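How long does opened ketchup keep, and can it stay out on the table?

Posted by Celeste Calado

We moved into a shared house in May and have different habits about condiments. I grew up with the ketchup in the fridge door. One of my housemates leaves it on the table all week with the salt. It's a squeeze bottle, opened 3 weeks ago. Does it need to be cold?

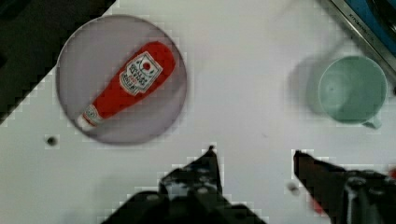 Page last changed: September 2026

Ludmila Šimko
The vinegar and sugar slow down spoilage, so a week or two in a cool kitchen is usually fine. Diners do it, but they go through a bottle fast. For a house that uses it slowly I'd refrigerate. Check the label too, since low-sugar kinds don't keep as well. Wipe the cap now and then, the crust under it gets bad before the rest does.

Yakubu Bako
fridge. always fridge
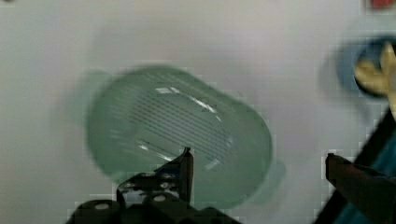 Is it still good if watery liquid comes out first?
Separation is normal after a bottle has been standing. Shake it with the cap closed and use it. Throw it out if it smells like yeast, has mold, or the bottle has puffed up.

Idalina Lobo
We keep two, one small one out and the big one cold. Ours lasts almost 3 months that way. Mustard is a different matter and I leave that in the cupboard.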